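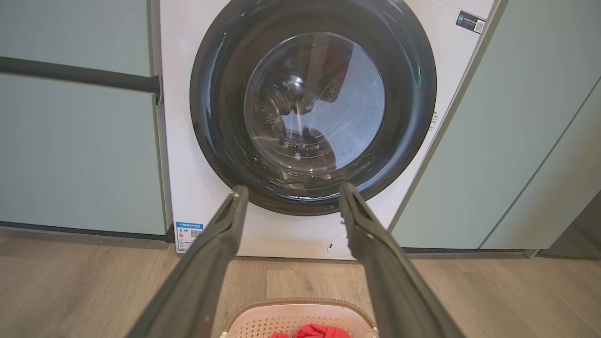 Abb. 1: Blick der Handgelenkkamera auf die Waschmaschine, Greiferfinger unten im Bild, Wäschekorb vor dem Gerät

Projektbericht: Öffnen und Beladen einer Frontlader-Waschmaschine mit einem selbst gebauten Greifarm
Verfasser: Jaxon Sutherland

1 Aufgabenstellung

Im Projekt Lamo soll ein Arm mit Zweifingergreifer einzelne Wäschestücke aus einem Korb aufnehmen und in die Trommel einer haushaltsüblichen Waschmaschine legen. Der Arm wurde in der Werkstatt Drutari aufgebaut und anschließend in einer Wohnung erprobt. Behandelt werden in diesem Bericht nur die Teilaufgaben »Tür lokalisieren« und »Tür öffnen«. Das Beladen folgt im zweiten Teil.

2 Aufbau

Die Finger sind lang und flach ausgeführt, damit sie hinter den Türrand greifen können. Die Kamera sitzt fest am Handgelenk, die Fingerspitzen bleiben dadurch in jeder Greifstellung sichtbar. Die Ansteuerung übernimmt eine Platine vom Typ Jurudum, die Stromversorgung stammt aus einem älteren Semesterprojekt. Der Fuß des Arms ist auf einer Platte verschraubt, die vor jedem Durchgang neu ausgerichtet wird.

3 Lokalisierung der Tür

Der breite schwarze Rand hebt sich deutlich von der weißen Front ab und wird als Ellipse angenähert. Das gewölbte Glas ist als Merkmal ungeeignet: Spiegelungen erzeugen Kanten, die sich mit der Kameraposition verschieben. Sie werden maskiert. Der rechte Finger verdeckt in der Anfahrstellung (Abb. 1) einen Teil des Randes unten rechts, weshalb die Anpassung nur mit dem freien Bogen rechnet. Aufkleber auf der Front gehen nicht in die Berechnung ein.

4 Versuche

Es wurden 50 Anfahrten bei Tageslicht und Deckenlicht ausgewertet. In sieben Fällen lag der berechnete Mittelpunkt außerhalb der Toleranz von 9 mm, jedes Mal bei tief stehender Sonne im Dezember. Die Berechnung dauert pro Bild nearly 100 ms und damit kurz genug für die langsame Anfahrt.

5 Offene Punkte

- Kraftbegrenzung beim Ziehen am Rand fehlt noch.
- Fingerspitzen nach dem Vorschlag von Pawlak mit Gummi belegen.
- Korbposition wird bisher von Hand eingegeben.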